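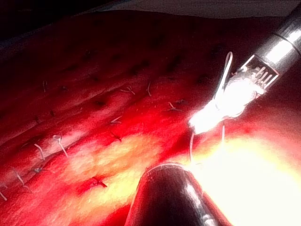

Folds in the tissue, lit from the lower right

From: Encarnación Zabala
To: site-editors list
Date: 12/08/2021
Re: Events showing twice on the department pages

Hi all,

Sorry for the slow answer, I wanted to try this on my own pages before sending anybody off to change theirs. Ka-ming wrote:

> Since we switched the sign-up forms over to Tutix, every workshop
> I post shows up two times on our landing page. Once with the
> sign-up button and once without. If I delete the one without the
> button, both go away. Is it just me? I have 14 workshops up right
> now and it looks like 28.
> Ka-ming Yeh

It isn't just you! I had the same thing, and so did the people who run the alumni pages. I spent most of an afternoon on it (with a lot of coffee) and I think I know what's going on.

When you make a form in Tutix and tick "Add to site listings", it writes an entry into Flokow for you. That part is fine. But if you already typed the workshop into Flokow by hand, which is how we all did it before November, you now have your old entry plus the new one. They share an ID behind the scenes because the title and start time match, so when you delete one, the other goes with it. I lost a whole page of listings finding that out, so please don't go on a deleting spree.

What worked for me was opening the form in Tutix, going to the Publishing tab, and unticking "Add to site listings". Save it. Then open your old Flokow entry and paste the form's short link into the Sign-up field near the bottom. The button comes back and you only have the one listing. It takes a minute or so for the page to catch up, and you may have to reload it with the shift key held down.

I asked on the Drasham user forum too, since that's the theme we're all on, and got one answer.

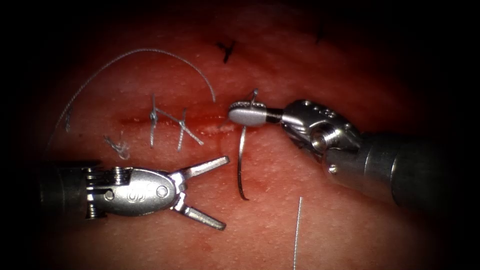
Kumsa wrote back that the theme has its own setting for this, called "Merge matching items", and that it's off unless you turn it on under Page Options. It hides the extra entry without removing it, so the search page will still show both.

So that's another way to go if you have a big pile of them and no patience. I tried it on the alumni page, which has 147 entries, and it cleaned up the front page right away. Search was still a mess, like Kumsa said. I'd use it as a stopgap and fix the entries a few at a time when you're in there anyway.

One more thing while I'm at it. The listing block only loads the first 400 entries, and it counts the extras and the old ones. If your newest workshop won't show up at all, that's probably why.

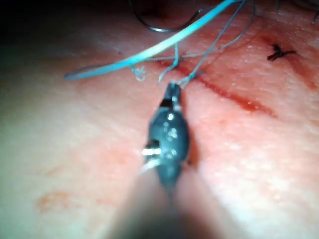 You can get around the limit by setting a start date on the block, so it skips everything from past years. Click the block, choose Filter, then "From today". I have no idea why that isn't the default. The main site has 1261 entries in it going back forever, and I'd love to clear some out, but I'm scared to touch them until I know whether other pages link there.

Ka-ming, if you try the Publishing tab fix and the button doesn't come back, check that you pasted the short link and left out the long one with all the question marks in it. The field cuts it off and doesn't warn you.

Encarnación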